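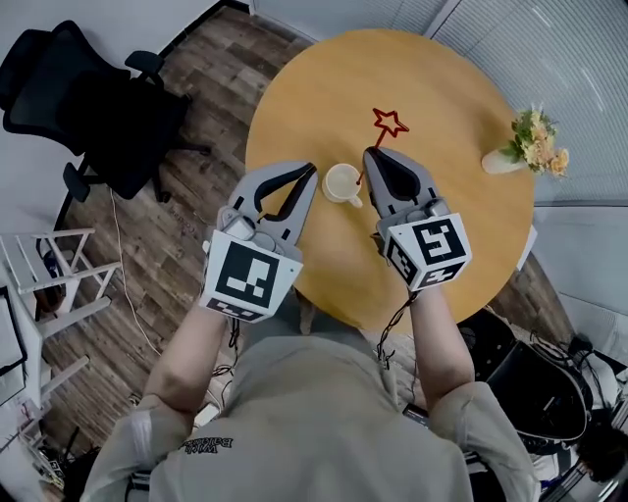 Oiling a round wooden table – how long between coats?
Posted by Tranar

I've finally got the old table from my aunt's in Grenham sanded back and I'm so pleased with it! First coat of oil went on Sunday. The tin says 6 hours, my neighbour says 3 days. Which is it? I've got 700 ml left and would love it done before people come in July.

Witold Pietrzak
Lovely job to have on! Go by touch, whatever the tin says. If a clean cloth drags or picks up any oil, leave it overnight. Very thin coats, wipe off the extra after 10 minutes, and a light rub with fine paper between them. Lay the oily rags out flat outdoors to dry – bundled up they can catch fire. You've got plenty of oil there, by the way.

Piątek
I just used beeswax on mine, looks great. Hot mugs do mark it though.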